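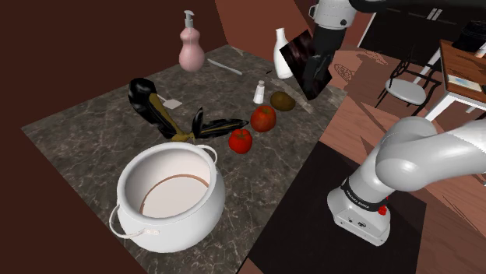
3. Collecting the demonstrations

3.1 The task

Our group chose a kitchen tidying task for the simulated arm. The arm has to pick up a named item from the counter and place it in the white pot. We called the task Potovon so that the folders would have one name throughout. The other group in our year worked on opening drawers (their set is called Castillo) and we shared a logging script with them but no data.

The counter top is dark marble with white and grey veins. We kept the same room for every run and changed only what was on the counter and where it lay. In the layout at the head of this chapter the two tomatoes are close together with the kiwi further back, and the salt shaker stands to the left of the kiwi. We used layouts like this for the instruction "put the nearer tomato in the pot", as the policy has to choose between two items of the same kind.

3.2 How the examples were recorded

All examples were recorded by driving the arm by hand in the simulator. Rhiannon Gough and I took turns, one driving and one keeping the log. A session was 40 attempts and then we swapped. Each attempt began with the arm in the start pose given in the layout file and ended when the driver pressed the stop key.

For each attempt we saved the joint positions, the gripper command, the camera view and the text instruction. The log keeper wrote down the layout number and one of three marks: good, poor or failed. Poor meant that the item ended up in the pot but the arm had knocked something on the way.

We recorded 1,031 attempts in all. Of these, 309 were marked poor or failed and were kept in a separate folder. The rest went into training.

3.3 Problems

Round items were the hardest to drive. If the fingers closed above the middle of a tomato it shot out sideways, and in the early sessions we lost several off the edge of the counter. Slowing the last part of the approach helped.

The pot handles caused trouble too. They are thin and stand out from the body, and a low approach from the side tended to catch one and drag the pot along. From the second week we agreed to come in from above and let go over the middle of the opening. This made the data more alike from one driver to the other, but it also means the policy has seen very few side approaches – we come back to this in chapter 5.

Flat utensils on the marble were left out as targets. We tried a few and could not get the fingers under them. They stayed on the counter as clutter.

One session had to be thrown away completely. The camera view had been saved one step behind the joint positions, and we only noticed on the Monday when playing it back. After that the log keeper played back the first attempt of each session before going on.

3.4 Splitting the data

We split by layout and not by attempt, so that no test layout had been seen in training. Two layouts with both tomatoes were held back for the final test.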